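# Gripper faults, October: gallery

Zekeo sells its hand-held grippers on the promise that anyone can pick one up and get clean recordings out of it. Villa, the project I write these notes for, bought into that. The tools go out to ordinary rooms, people handle ordinary objects with them, and the recordings are meant to teach an arm at Stornau how to do the same. I have been reading the fault log since the start and I am less convinced than I was.

The log for October has 42 entries. Zekeo's summary of the same month mentions 7. The difference is mostly a matter of what you are willing to call a fault. If the fingers close and the recorded opening says they are still apart, I call it a fault. Zekeo calls it "drift within tolerance" and suggests restarting the tool.

Noémie Chisholm went through the cup recordings one by one and found the drift in more of them than either list admits. It shows up worst on thin things. A paper cup gives when it is squeezed, so a wrong reading still looks like a successful hold, and you only find out when the arm repeats the move and crushes the thing or misses it. Her note on the cup set was two words long: "don't train". 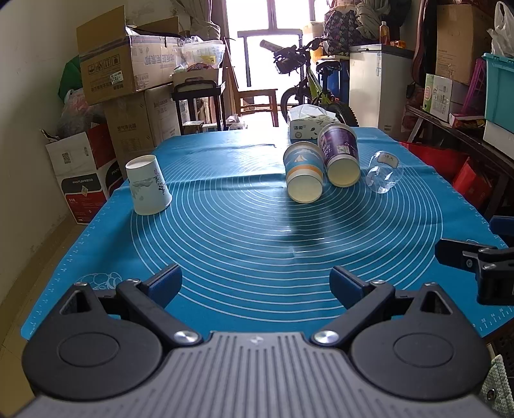 *Cup set, blue ring mat. Fingers open. Paper cups and one clear glass cup, only the landscape cup standing, and that one upside down.*

The cups on their sides are the ones I would look at first. Picking up a cup that is lying down means coming at it from an angle, and according to the log that is where the reading slips most often. Zekeo's own demonstration used upright cups from start to finish. I asked whether they had tested anything else and was sent the demonstration again.

The mat is there to give a fixed reference, and I have no complaint about mats. But a ruler on the table doesn't help much when the number you doubt is coming from inside the tool. We can say where a cup was. We can't say with any confidence how far apart the fingers were when they met it.

Then there is the glass. Our safety sheet treats any glass object as a breakage risk, and it was written assuming that the grip reading could be trusted. No glass has broken so far. I would like that to be down to the procedure, but the procedure says to stop when the reading jumps, and in 3 of the logged cases the reading never jumped at all. It was just wrong, calmly, until the end of the take.

Gumo, who make the recording software, say the fault must be in the tool. Zekeo say it must be in the software. Both have offered an update. The Gumo one went on first and changed the colour of the warning light. The Zekeo one is supposed to recalibrate the fingers each time they open fully, which sounds sensible and which I'll believe when I have seen it run on something other than a foam block.

**Where things stand**

- Cup recordings from October are held back, all of them, including the ones that look fine.
- Glass is off the object list until the new calibration has been checked.
- Check the opening against a gauge before the first take and again after the last. Write both numbers down, even if they match.
- The 70 replacement finger pads have arrived. Nothing in the log points to the pads, so please don't swap them and mark the entry as fixed.

Noémie is repeating the cup set with a second tool. Her readings will go up on this page next to the old ones, whichever way they come out.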